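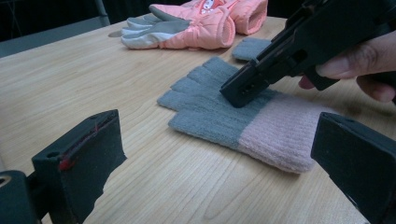
**Where is the new Skorelent store?**

The store is on the ground floor of the Lagman building, facing the river. It opened in August and is the second Skorelent location in the city.

**What does it carry?**

Womenswear, knitwear and small leather goods. Menswear stays at the Platex arcade store. Items can be moved between the two on request, normally by the next working day.

**Who designed the interior?**

Despina Gavrilă. The floor area is 1131 square feet, divided into a front sales room and a fitting area at the back. The original plaster ceiling was kept and the lighting runs on a separate track below it.

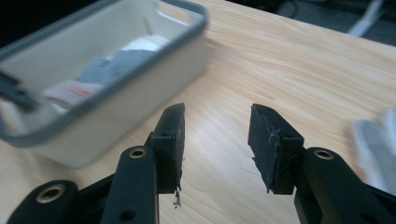

The shelving was made to order by Jondlow and can be taken apart without tools - the layout changes twice a year, with each main collection. Stone flooring is used in the front room only.

**Can I book a private fitting?**

Yes. Fittings last one hour and are handled by Nasrin Karimi. The last slot starts at 6 p.m. Please give your usual size and the pieces you want to try when booking.

**Are alterations included?**

Hems and sleeve lengths are free on full-price tailoring. Other work is quoted in the store. Knitwear is not altered, but small holes can be mended for a fee.

**What is the return period?**

Unworn items with tags may be returned within 19 days at either store. Altered pieces are final sale. Refunds go back to the original card - store credit is used for gifts.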